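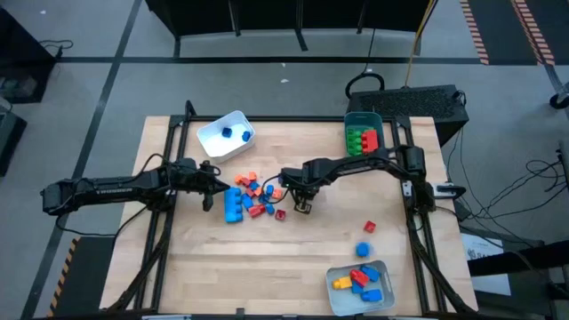
How to Clean and Sort a Bulk Lot of Used Building Blocks

Last updated 5th June

Used building blocks are usually sold by weight or by the box, and they usually come dirty. Expect dust, pet hair, crayon, dried juice, and a fair number of things that are not blocks. This guide covers a mixed lot of plain plastic blocks from the time you bring it home to the time it goes on a shelf. The same steps work for a small bag. You will just be done sooner.

The lot I had in mind while writing came from an estate sale in Mistport. It cost $149 and filled most of the back seat. It took me three evenings plus drying time.

What you need

A table with good light
An old flat bedsheet, light in color
Several bins or shallow boxes
A mesh laundry bag with a zipper
Dish soap
A soft toothbrush
White vinegar
A fan
Towels you don't care about
Zip bags and a marker

Step 1: Dump and pick

Spread the sheet on the floor or over the table and pour out part of the lot. A layer one or two blocks deep is about right. If you pour out everything at once you will end up digging, and digging sends the small parts to the bottom.

Take out the trash first. Coins, batteries, hair ties, dice, doll shoes and pencil stubs are all common. Check any battery you find for leaks and wash your hands if it has one. Blocks that touched battery leakage should be thrown away.

Next take out anything that can't get wet. That means blocks with lights or motors, blocks with paper stickers, and anything with a metal axle. Put these in their own bin and clean them by hand in Step 4.

Cracked and chewed blocks go in the trash too. A block with light tooth marks is fine for your own use, but I wouldn't pass it along.

Step 2: Do a rough sort

Sort only as far as you need for washing. I use three groups: large blocks, regular blocks, and small parts. Don't sort by color yet. Dirty white blocks and dirty tan blocks look alike, and you would have to do it over.

If the lot has more than one brand mixed together, now is a reasonable time to pull them apart. Look at the top of the studs, where many makers mold a name or mark. When there isn't one, try the block on a known piece. It should press on with light force and hold when you turn it over. Too loose or too tight means it belongs to another system.

Pull apart anything that is stuck together. Two flat plates are the hardest. Slide a plastic card into the gap at a corner and work along the edge. Don't use a knife, and don't use your teeth.

Step 3: Wash

Fill a tub or a large sink with warm water, no hotter than 100 degrees Fahrenheit. Hot water can warp thin plates, and clear pieces may turn cloudy. Add a squirt of dish soap.

Put the regular blocks in loose and stir them with your hand for a minute or two. Let them soak for 10 minutes, then stir again. Small parts go in the mesh bag so they don't go down the drain. Squeeze the bag gently under the water several times.

Drain and refill. If the first water was brown, wash again with soap before you rinse. Rinse until there are no bubbles left.

For a smoky or musty smell, add a cup of white vinegar to a tub of clean water and soak the blocks for an hour. Rinse well afterward. A strong smoke smell may need two rounds, and some of it may never come out.

People ask about the washing machine and the dishwasher. I have used a washing machine on cold, with the blocks in a zipped bag and a couple of towels in the drum. It worked, but the corners got scuffed. I don't use the dishwasher at all.

Step 4: Spot clean

Go over the worst pieces with the toothbrush and a drop of soap. Crayon comes off with a little baking soda on a damp cloth. Permanent marker sometimes comes off with rubbing alcohol, but test it on the underside first, and keep it away from clear or printed pieces.

The blocks you held back in Step 1 get wiped with a cloth that is barely damp. Use a dry cotton swab around battery contacts.

Old sticker glue can be rubbed off with cooking oil. Leave it on for a few minutes, wipe, then wash the block with soap.

Step 5: Dry

Shake out as much water as you can. Lay the blocks on towels in one layer, open side down, with a fan blowing across them. Turn them after a few hours. In dry weather they will be ready overnight. In October I had a batch that took two full days in a cool basement.

Don't put them in the oven, on a heater, or in a closed car in the sun. Don't bag them while there is still water inside the tubes, or they will smell worse than when you bought them.

Step 6: Sort for real

How you sort depends on who will use them.

For young children, one big bin is enough. They dump it out anyway.

For older children, sort by type of piece. Plates in one bin, bricks in another, wheels and windows and doors in a third. It is easier to find a small part in a bin of mixed colors than in a bin where everything is red.

For display or for selling, sort by color first and then by size inside each color. Do this in daylight. Old white blocks that have turned yellow should be kept apart from the good white ones.

Shallow bins are better than deep ones. Leave some room at the top of each so you can stir the pieces without spilling them.

Khang Trương, who sells at the Ayala Street flea market, bags his by color and prices every bag the same. He says buyers skip the mixed bags unless they are very cheap.

Step 7: Store or pass on

Label each bin on the end that faces out. Keep them off the floor of a garage or basement, and out of direct sun.

If you are giving blocks away, call first. Some places won't take toys without the original box. Put a note in the bag that says they have been washed, and mention if the set includes small parts. Small parts should not go to a home with children under three.

Questions from readers

Can I use bleach?

I don't. It can change the color of some pieces, and soap does the job for normal dirt.

How do I know if a lot is worth buying?

Ask for a photo of the blocks spread out, and ask whether the home had smokers or pets. I passed on a lot listed at $129 because the seller would only show the outside of the tub.

What about wooden blocks?

Don't soak them. Wipe with a damp cloth and a little soap, wipe again with plain water, and stand them on end to dry. Sand any rough corners with fine paper once they are fully dry.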